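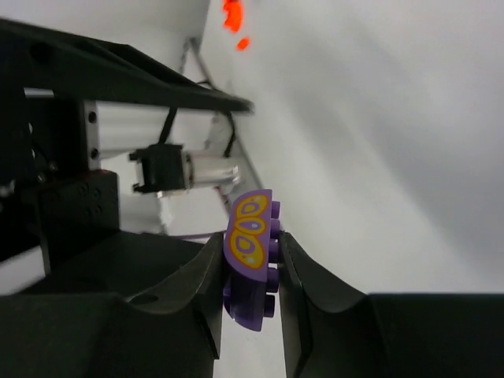
Packing Floor Meeting - Minutes
Traltgate site, upstairs meeting room
Jun 28, 2023

Chair: Danica Polák
Minutes: Nam-gil Seol
Also present: day shift packers, maintenance, one rep from Lazaridis

1. Last minutes
Accepted. The item on locker keys is carried over again.

2. Two-arm station
Danica gave the update. The station has been handling the small purple pieces with the printed wing design. The grippers hold them upright by the sides. Output is 200 pieces a shift against a target of 700. Lazaridis will work on the release timing and thinks the gap can be closed in July. Day shift asked that the target not be added to the line total until then. Agreed.

Packers reported that pieces are being set down at an angle and have to be straightened by hand before boxing. Maintenance asked for a note of each one on the shift sheet, with the time.

3. Jobs and hours
Danica confirmed that no hours will be cut this summer. Two packers will move to tending the station, on the same pay grade for now. Several people said that tending is a different job and should be graded as one - clearing stops, changing fingertips and signing off restarts are not in the current packer description. Danica will take this to Clirgate and report back. No date was given, and day shift asked for that to be minuted.

Rotation was discussed. Most were in favor of half shifts at the station, as watching it for a full shift is tiring. One packer would prefer to stay on hand packing and was told that is fine.

4. Training
The Zisik course is one day, on paid time. Night shift asked for a session that does not start right after they finish. Nam-gil to arrange.

5. Other business
The stop button label on the station is too small to read from the aisle. Maintenance to replace.
The fan by the loading door is still noisy.

Actions
Danica - grading question to Clirgate
Nam-gil - night shift training times, locker keys
Maintenance - stop button label, fan
Lazaridis - release timing

Next meeting in July, same room.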